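Hestitus 羊毛洗护液(无香型)

500毫升 / 补充装300毫升
适用:羊毛、羊绒、马海毛、混纺针织、起绒面料

大家好,我是小店的店主。洗护液我挑了很久才挑到这一款,自己家里从袜子到毛衣全用它,所以这一页我写得啰嗦一点,赶时间的朋友直接拉到“用量”那一段就行。

毛茸茸的小件最考验洗衣液,洗得不对,绒就倒了、结成一块一块的。

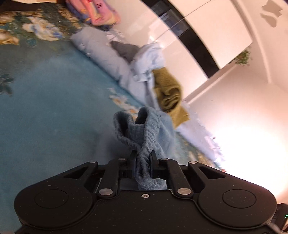
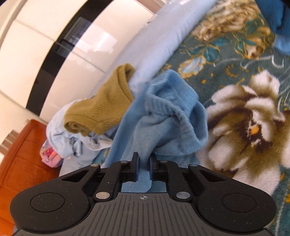
为什么我不用普通洗衣液洗毛衣

以前我也图省事,一瓶洗衣液走天下,结果一件很喜欢的羊毛开衫洗了几回,摸上去像纸板,袖子还短了一截,心疼死了!普通洗衣液大多偏碱性,有些还加了分解蛋白质的酶,对付棉布上的污渍很好用,可羊毛本身就是蛋白质纤维呀,天天这么泡,哪受得了。

Hestitus 这款是中性配方,不加酶,不加荧光剂,泡沫也少。泡沫少这一点有客人不习惯,问我是不是没洗干净。不是的,泡沫多少跟洗得干不干净没多大关系,少一点反而好漂,手洗的人会很感激。

质地和味道

液体是透明的,比洗碗精稀一点,倒出来不会挂在瓶口。无香型就是真的没有加香精,凑近了闻有一点点原料味,过水以后我是闻不到了。家里有人对香味敏感,或者给小朋友洗帽子围巾,选这个比较安心。喜欢香味的朋友可以看同系列的 Flinska 雪松味,味道很淡,价钱一样,只是到货不太稳定,看到有就下手吧。

用量

手洗:一盆凉水或者温水(不烫手的那种),倒半瓶盖,先搅匀再放衣服。别把洗护液直接浇在衣服上!浅色的尤其别这样。
浸泡:5分钟就够。泡过夜真的没必要,颜色深的还容易掉色。
揉洗:轻轻按压,像捏海绵那样,不要搓。袜子的脚跟脚尖可以翻过来多按几下。
漂洗:换两次水,水温和洗的时候差不多。一下子从温水换到冰水,羊毛会缩。
机洗:衣服的洗标上写了可以机洗的才放进去,用羊毛程序,套洗衣袋,倒一瓶盖,脱水调到最低一档。

晾干

洗完别拧。拿一条干的大毛巾,把衣服铺上去,卷起来压一压,水就吸走大半了。毛衣摊平了晾,挂着会越拉越长,我有一件就这么变成了连衣裙……袜子可以夹着晾,夹在脚尖那头,袜口的松紧比较不容易变形。

起绒的料子等全干了再拍一拍,或者用软毛刷顺着一个方向轻轻带过,蓬松感会回来不少。店里卖的 Fjeld 软毛刷就是干这个的,手边有干净的婴儿发刷也一样能用,不必非买我的。

关于补充装

补充装是300毫升的软袋,袋口剪开直接倒进旧瓶子。倒之前旧瓶子最好空了再说,别兑水存着,兑过水放久了容易变质。没开封的放阴凉的地方,开了封我建议一年内用完。

老客人常问的

羽绒服能不能洗?不建议。它去油的力度不大,领口袖口的油渍洗不动,羽绒还是用专门的洗剂吧。

真丝呢?我自己洗过丝巾,没问题,用量减半,泡的时间也短一点。先在不显眼的角落试一试再整条下水。

已经缩水的毛衣能救回来吗?洗护液救不了,最多洗完趁湿慢慢拉一拉,能回来一点算一点。

洗完还要不要柔顺剂?我不加。手感不够软的话,多半是没漂干净,再过一次水试试。

和 Jirell 的羊毛皂比哪个好?两样我都卖,哈哈。皂适合局部的污渍,领口啊袖口啊抹一点按一按,整件洗还是液体的方便,化得也快。出门旅行我会带皂,不怕漏。

发货和退换

满3瓶包邮,单瓶和补充装按实际运费算。瓶口都有内塞,我还会再缠一圈胶带,万一路上漏了,请拍张照片发给我,我给您补寄。没开封的可以退,开过的就没办法了,请理解。

补充装目前缺货,下一批3月到,要留货的请在订单备注里写一声。

页面更新:27/02/2018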